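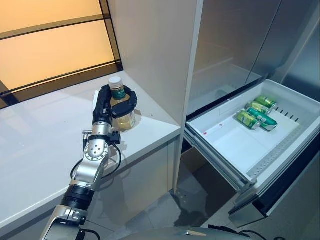
4月23日 星期一

Flikari 腕部分割分支,接着上周的改动往下做。目标不变:把透明物体的掩膜稳定下来,让 Orier 的抓取状态机不再依赖指尖电流一个信号判断接触。

上午先处理时间戳。头部相机和腕部相机各走各的驱动,之前默认两边都是曝光中点,查代码发现腕部驱动给的是读出结束时刻。用关节编码器做参照重新对了一遍,固定偏差 11 ms,写进标定文件,字段名 stamp_offset,单位秒,符号约定为“相机时间减去主控时间”。旧记录包里没有这个字段,Barasa 回放时按零处理并打一条警告。警告目前每帧都打,要改成每包一次。

偏差补上以后,手臂慢速段的重投影误差没有明显变化,快速段的拖尾小了很多。腕关节翻转那一段仍然有跳点,怀疑是插值跨过了四元数的正负号,还没验证。slerp 之前加一个点积判断就行,先记着。

接触判断的现状:Orier 里 GRASP_CLOSE 到 GRASP_HOLD 的转移条件有两项,电流超过阈值,并且掩膜与手指区域的边界相接持续 200 ms。第二项对不透明物体没有问题。透明瓶子上掩膜逐帧碎裂,持续计时总被清零,状态机就一直停在 CLOSE,直到超时。

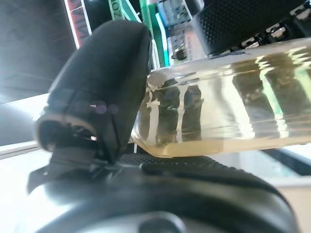

掩膜碎裂的原因基本清楚了。分割网络的训练集里,透明物体大多是正面、直立、离相机较远的视角,腕部近距离视角几乎没有。瓶子在腕部画面里是横着的,瓶壁的棱把背后的东西拉成四个竖长的暗影,网络把暗影之间的亮区当成背景,一个瓶子被切成好几块。液体那一条淡黄色的带子倒是连续的,沿着瓶身下缘过去,分割得也最完整。左侧压住瓶子一端的黑色手指轮廓清楚,手指掩膜不用动。

试了三种处理:

1. 形态学闭运算。核开到能把碎块连上的尺寸时,手指和瓶子的边界也一起糊掉,接触项恒为真。放弃。

2. 用头部相机的检测框投影到腕部画面,框内碎块合并。直立在台面上的瓶子,头部检测很稳。问题在于手掌合拢后手指挡住瓶身中段,框会缩到瓶盖和标签那一截,投影过去只覆盖一部分。可以在闭合前锁定框的尺寸,闭合期间只更新位姿。这个方案保留。

3. 时间上的合并。碎块按运动学预测的位姿向前传播 5 帧,取并集。抓稳之后物体相对手基本不动,传播误差很小;闭合过程中物体会被推着走,并集偏大。打算只在 HOLD 里启用。

方案 2 和方案 3 叠加后离线跑了一遍,数据是从上周记录包里挑出来的 442 帧腕部图像,全部含透明瓶。状态机能够按时进 HOLD。误判集中在强反光的帧,瓶壁上沿的亮条把掩膜顶出去一截。离线结果不等于在线结果,延迟没有算进去。

参数放在 flikari/transparent.yaml,默认关闭。打开以后腕部分支多占一块显存,和 Orier 的碰撞检查抢同一张卡,排期要错开。碰撞检查目前每次重规划都重建体素,其实柜体和冰箱这些静态部分可以缓存,只重建抽屉拉开后的区域。抽屉的开合状态作为缓存的键,不用角度,用导轨行程。另开一个任务。

下午换不透明物体做对照,参数同上,透明分支打开。目的是看新逻辑有没有把原来正常的情况弄坏。
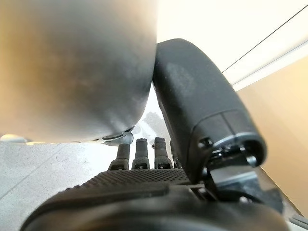 腕部相机视角:灰色圆弧形物体与拇指接触,画面中部为四指。

对照里发现一个旧问题。物体占画面近一半时,自动曝光被大面积灰色表面带着走,亮背景过曝,指间露出的那块白色区域边界很软,有时会被并进物体掩膜。给分割网络的输入加了固定的手掌区域权重,曝光只按手掌纹理那一条来测光。手掌在画面里的位置是固定的,权重图做成静态文件即可,换相机支架时要重做。

手指掩膜由正运动学渲染得到,四指指尖的渲染位置比图像里略偏外。偏移方向一致,像是手指零位的问题,跟外参关系不大。零位标定脚本是去年 8月写的,只标了弯曲,没有标侧摆。

Pletow 仿真里复现不了上面的折射现象。它的透明材质只做了 alpha 混合,没有折射,腕部视角渲染出来的瓶子边界干净得多,用它生成训练数据帮助有限。换渲染后端代价太大,先从真实记录里标一批近距离的。标注规则要先定:液面以上的瓶壁算物体,透过瓶壁看到的手指也算物体,与手指掩膜允许重叠。现有标注工具不支持重叠,导出格式得改成每个实例一张位图。

待办:
- slerp 符号判断,补单元测试
- Barasa 缺字段警告改为每包一次
- 锁框逻辑合入 Flikari 主干,参数仍默认关闭
- 侧摆零位标定
- 体素缓存,键用导轨行程
- 标注规则写成文档,附重叠的例子
- 在线测一遍 GRASP_CLOSE 到 GRASP_HOLD 的转移时间,日志里把电流项和掩膜项分开记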